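Skundov arm, pre-start check after the March fault

Ran through this at 7:35 before anyone powered up. Comments are mine, so blame me for the spelling!

E-stop button: OK. Pressed it twice, reset fine both times.
Cable run: OK for now. Re-taped the loose bit near the elbow.
Grip force limit: FAIL. Still reading 205, and it should be 122 for cups. Same fault as last time, when it crushed one (what a noise).
Finger screws: OK. Nipped up the left one a quarter turn.

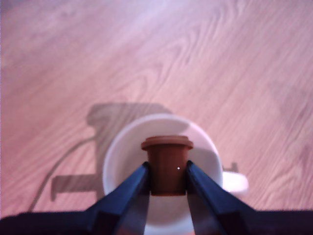 I've dropped the limit back by hand and put a note on the controller, but it forgets the setting every time the power's cycled. Parnska reckon it's the firmware. I'm not so sure, the Catacutan unit has the same version and behaves itself.

Slow-speed mode: OK, held at 35 per cent.
Fault log: 41 entries, mostly the grip one. Saved a copy.
Guarding: N/A at this station.

Don't run it above slow speed until the limit sticks. Ticket's in with Drillusix.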